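Andovari (table-clearing kit)

Andovari is a retrofit kit and subscription service sold by Heddale for clearing and sorting cluttered work surfaces with a robot the customer already owns.

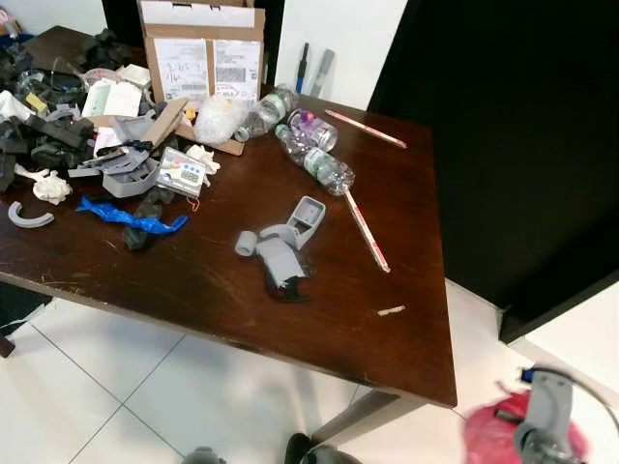 Florin Manole remarked in a user forum that a kit which needs its owner to tidy up first is a very dear dustpan, and several later reviews have repeated the complaint in milder terms. Heddale disputes it, saying that the setup guide only asks for sharp tools and open liquids to be taken away.

Contents and price

The kit is made up of a wrist bracket, a replacement set of finger pads, a cable harness and a licence for the control software, which is called Frei. It sells for £2,292. The licence covers one robot for 30 months, after which the software goes on working but gets no new object types. No gripper is included, a point that the sales page leaves to its last paragraph.

Claimed abilities

Heddale says that Frei knows 927 kinds of object, among them drinks bottles, cardboard packaging, bubble wrap, plastic bags, screwed-up paper and printed plastic parts. The full list has not been published. Buyers can look up single items through a search box, where a water bottle with a label and one without are returned as separate entries, and critics have taken this as a sign that the total is padded.

The software sorts what it finds into keep, recycle and ask. The third group is where most of the argument lies. Offcuts and scraps from a printer look much like finished brackets, and the maker's own notes admit that Frei cannot tell a failed part from a wanted one. With the default settings every such piece is put to the user as a question on a phone or tablet. This can be switched off – at the owner's risk, according to the licence.

Trials

A workshop in Liltbridge used the kit from May on shared benches where post, packaging and half-built assemblies tend to pile up together. Its written report was lukewarm. Rigid items such as bottles and boxes were handled well enough. Thin bags were often pinched along with whatever lay beneath them, and bubble wrap tended to cling to the finger pads. Small electronic devices with trailing wires were left alone altogether, a cautious choice that the report approved of, though it meant that a person still had to finish the bench.

Heddale answered with 2 software updates. The workshop did not repeat its trial, so the claim that bags are now dealt with properly rests on the company's word.

Availability

The kit is sold direct and has no resellers. Returns are accepted only while the finger pads remain sealed, so a buyer cannot try the product and then send it back.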